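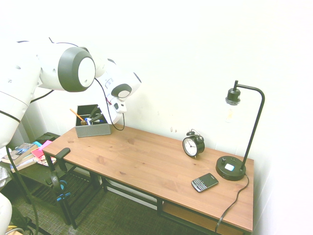
Pine desk, medium brown, pen holder in the back corner.

Sticky patches on a pine desk after oiling – do I start again?

Posted by Ezequiel Pacheco in Furniture and Finishes

I oiled my pine desk in October, following the tin to the letter, except for the letters I didn't read. The product is Presik hard wax oil in the satin version, bought from Vendside because it was 20 per cent off and I am weak.

First coat went on beautifully. Second coat went on the same evening, quite a bit thicker, as I had plenty left and saw no sense in storing it. Most of the top is fine. The front edge, where my forearms go, is tacky, and so is a strip near the wall. Paper sticks to it. A gas bill left a faint but legible impression of itself, backwards, so I can now be reminded of it in a mirror.

I've tried leaving the window open (cold, no change) and a hairdryer (warm, no change, tripped the fuse). The desk is solid pine with a few small knots and it had an old varnish on it, which I sanded off with 120 grit. Mostly off. Do I have to strip the whole thing, or can I rescue the sticky bits?

garba_road
You put too much on. Wipe it off.

Marian T
The reply above is right, if a little brisk. Hard wax oil is meant to be put on so thinly that you feel you've been cheated. Anything the wood can't take in sits on the surface and goes gummy, and a second coat over a first that hasn't dried makes it worse. I suspect the front edge also has some old varnish left, given that "mostly".

You shouldn't need to strip the lot. What I'd do:

Get some white spirit and a white nylon pad, the non-scratch sort. Not wire wool, which sheds bits into pine and leaves you picking them out until spring. Wet the pad, rub the sticky patch along the grain, and wipe up the sludge with an old cotton T-shirt before it has time to settle back down. Do a hand's width past the patch on each side so you don't get a hard line. Windows open, no hairdryer.

Leave it 2 days. If it still grabs at paper, do it again. If it's dry but looks dull, rub in a very small amount of the same oil, wait 20 minutes, then buff it until you think there's nothing left on the cloth. There will be, so change the cloth and carry on.

Lay the oily rags out flat outdoors to dry before you bin them. They can heat up and catch fire by themselves when bunched, and it does happen to sensible people.

If the patch by the wall won't behave after two goes, that's when I'd sand it, just that strip, and check for shiny spots with a torch held low. Shiny means varnish.

Pavel_in_the_shed
Had the same with a Vivus worktop oil on a bedside table. I ignored it for the whole winter and it went off by itself in the end, apart from one ring where a mug lived. So doing nothing is an option if you can keep your sleeves rolled up.

Also, some 465 people will tell you to put talcum powder on it. I did. It was then sticky and white.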